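Skudik local news app review: three months of council meetings and flood alerts on my phone

Posted 29/03/2023 in Apps and Gadgets

I should say up front that I'm the sort of person who reads parish notices for fun, so a local news app was always going to get a fair go from me. I've had Skudik on my phone since just after Christmas and I've paid for it out of my own pocket, and I use it most mornings before I've even got the kettle on (bad habit, I know).

The idea is simple enough. You put in your town, in my case Bandumgate, and it pulls together council agendas, road closures, planning notices, flood warnings and whatever the Egan Courier has put up overnight. Then it sends you alerts about the bits you've ticked. My old routine was three different websites and a Facebook group full of people arguing about bins, so having it all in one list felt like a treat!

Setting up took longer than I wanted. It asks for your postcode, then your ward, then your postcode again, and the first time round it decided I lived in Egan, so for a whole week I got very detailed news about a car park I have never used. You can change it, but the setting is hidden under "Profile" when any sane person would look under "Places".

Once it's right, though, the alerts are really good. We had the river up in January and my phone buzzed a good while before the council put anything on its own page. The message was short and plain — which road, which way round, when the next update was due. My neighbour had Guvex, the other app people seem to use here, and hers told her there was "an incident in your region" and left it at that.

The council coverage is the part I was keenest on and it's a mixed bag. You get the agenda in full, and a summary afterwards of who voted which way. I followed the whole business of the library roof like that, all the way from a grumpy first meeting to the vote, and Councillor Eyvindur Arnardóttir's questions about the cost were there word for word. But planning applications only come up as reference numbers. I had one alert that just said "1036 updated" and another that said "1110 withdrawn", and I still couldn't tell you what either of them was. A street name would do!

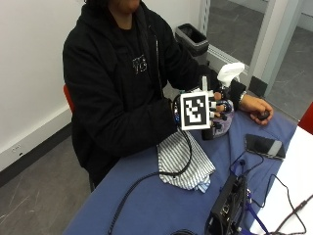 Black hoodie, blue tablecloth.

Reading it is comfortable enough. The type is a decent size, there's a dark setting that doesn't make everything look purple, and long articles open on one page with no clicking through. There are adverts in the free version, mostly for conservatories, and they do jump about as the page loads, so I kept opening a double glazing offer when I wanted the bus timetable. The paid version gets rid of them.

Comments are limited to 2000 characters, and I'm very much in favour. People still manage to be rude in that space but they do it quicker. You can also switch comments off altogether, and I did for most of February.

Things I'd change: the search is hopeless with anything older than October, the little map takes ages if your signal is poor, and there's no way to share a story without the other person being nagged to download the app. My sister now refuses to open anything I send her.

Would I keep it? Yes, for the flood alerts and the council votes, and I've already renewed. If you only want headlines, the free version will do you fine, adverts and all. Just check which town it thinks you live in before you start telling people about the car park.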